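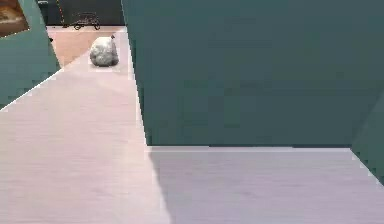

1 min read

Vakalent Corridor Pack — sim rooms for mobile robot navigation

Teal-green walls, pale wood floor, one speckled rock sitting in the lane. Low camera height, floor robot's view. Simulated, all of it.

What you get:
23 room layouts, 9 loose obstacles (rock included)
Wall panels you can slide, angle or delete
Floor swaps, pale or tan, mix them in one room
Start and goal points, editable in plain text

Works with the Zarkmont planner out of the box. Lambert bridge sold seperately — part no. 1623.

New in this version: lower camera presets, faster load, shadows on by default. Turn them off if your GPU is old, it helps alot.

Known issue — goal marker sometimes resets when you rename a room. Fix due in August.

License is per seat, 24 months of updates. Horkthorpe customers keep their old pricing. Trial download needs an account, no card.

Updated April 3, 2019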